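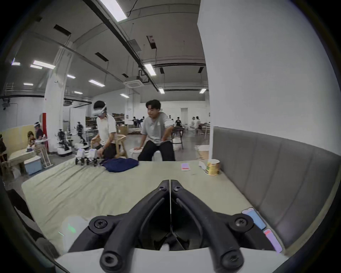 HOW THINGS WORK > At Home > Cloth and Clothes

Why Do Clothes Crumple? (And How Folding Helps)
Reading time: 15 minutes, if you do the experiments too

Drop a book on the floor and it is still the same shape when you pick it up. Drop a T-shirt and you get a heap! Pick the heap up, drop it again, and you get a completely different heap. You could do this all afternoon and it would be very hard to make the same one twice.

So what is going on inside that cloth?

Get your nose right up close to a T-shirt (a clean one is best) and look at the fabric. Can you see tiny rows of loops? Most T-shirts are knitted, a bit like a woolly jumper only with much finer thread. Each loop hooks through the next one and has a little room to move. That is why a T-shirt stretches when you pull it over your head, and why it is so comfy.

Bed sheets and tablecloths are usually made in another way, called weaving. In woven cloth the threads go over and under each other in a criss-cross. It doesn't stretch nearly as much, but it still bends wherever it likes.

Creases, creases everywhere

When you bend cloth, the threads on the outside of the bend get pulled and the threads on the inside get squashed. If you let go quickly they can often spring back. If they stay squashed for a long time, or have something heavy on top of them, they begin to settle into their new shape. Hello, crease!

Look at the yellowish-green cloth on the big table at the top of this page. It is smooth in the middle, but there are long folds running across one side. Now find the dark blue cloth at the far edge. It is all crumpled, so it would be tricky to tell what shape it is until somebody opens it out.

Water makes creases worse, especially in cotton. Wet cotton threads slide into new places easily, and when they dry they stay put. A shirt that dries screwed up in a ball will come out looking like a walnut. Give it a good shake while it is damp and hang it up and you'll have far fewer wrinkles to deal with.

Flat first!

The big secret of folding is that most of the work comes before you fold anything. You need to find out which way round your clothes are. Where is the neck? Where is the bottom? Is one sleeve hiding inside?

Seams and edges are brilliant clues. The hem is the edge that has been turned over and sewn so it doesn't fray, and on most T-shirts it makes a nice long line across the bottom. Stripes and printing can help you as well. The navy-blue garment in the next picture has a white V-shaped stripe, and its hem is easy to spot now that it is spread out flat. Further back in the room, a person in a white shirt is holding up a navy-blue cloth so that it hangs down. Hanging is a great trick! Gravity pulls the cloth downwards and shakes out lots of the twists for you.

Once it is on the table, smooth it from the middle out towards the edges. Use flat hands, as if you were stroking a very large cat.

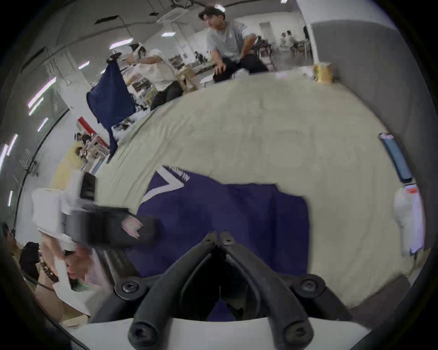

Try it yourself: the T-shirt fold

You will need a T-shirt and a clear patch of table, bed or carpet that is bigger than the shirt.

Step 1. Lay the T-shirt face down and smooth it out.
Step 2. Fold one side in towards the middle, sleeve and all. If the sleeve pokes out past the edge, fold it back on itself.
Step 3. Do the same on the other side. You should have a long, thin shape.
Step 4. Bring the hem up to the neck.
Step 5. Fold it in half once more and turn it over.

Was it a bit wonky? Open it up and have another go. Thick jumpers are bouncy and like to spring open, so start with something thin.

Experiment: the sleepy crease

Take 2 old cotton hankies. Fold one sharply and open it again straight away. Fold the other in just the same way, put a pile of heavy books on top, and leave it overnight. Which one has the deeper crease in the morning? If you have a scrap of stretchy sports cloth, test that too and see how it compares. (Lots of sports clothes are made from polyester, and it is very good at springing back!)

Did you know?

In February we asked readers to send us their best folding tricks, and 43 of you wrote in. The class from Jostthorpe rolls its PE kit up like a Swiss roll, which saves lots of room in a bag. Readers in Prunville like to stand their folded T-shirts on end in the drawer, so they can see every one without digging.

Words to know

Hem: an edge of cloth that has been folded over and sewn down.
Seam: the line where pieces of cloth are joined.
Knitted: made from loops of thread hooked together.
Woven: made from threads that go over and under each other.

Next in Cloth and Clothes: How does a zip stay shut?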